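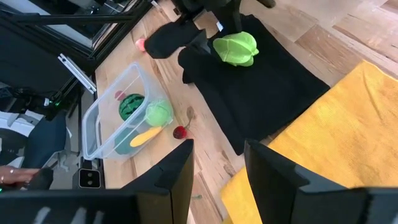 Toy fruit tub on the playroom floor, cherry still out

Ticket 402 - Playroom, Pomcombe
Subject: Play food not getting back into the clear tub
Opened by: Tala Awad
Status: Open, going well!

Tala Awad, Apr 18, 2024
Hello! The watermelon is in the clear tub along with the light green ball one (I say cabbage, the children say lettuce) and the long yellow one. The cherry is on the floor right next to it, and the green star fruit is up on the black fabric. We get this most afternoons - they love the first few pieces and then wander off. Any ideas very welcome, they're such a keen bunch.

Lucía Prieto
Oh, I love that star fruit! Two questions. Where does the tub live when nobody is playing with it? And does the black fabric stay down all session?

Tala Awad
Tub goes on the low shelf, lid off. The fabric gets dragged out for shop games and then it just stays. Small things vanish in the folds - we lost a strawberry in there for a whole week in October.

Lucía Prieto
Try this order tomorrow:
1. Shake out the fabric and fold it away first.
2. Tub flat on the wood, beside the mustard mat, with the opening facing up.
3. Small pieces in first, plush ones last.
4. Balls go in the other box, even the little pink ones.

Tala Awad
Tried it and it was brilliant! Folding first made the biggest difference, and two of them fought (nicely) over who got to do the shaking. Plush last works too, because the watermelon sits on top like a prize. Still one snag: the cherry. It got carried off to the book corner and came back at home time in somebody's wellington.

Lucía Prieto
Ha, wonderful. Make the cherry a job, then. One child is cherry keeper and drops it in at the very end. We did that at Brarcombe with a toy egg and they queued up for it.

Tala Awad
Yes! Starting that next session. Please leave the ticket open and I'll report back on the cherry.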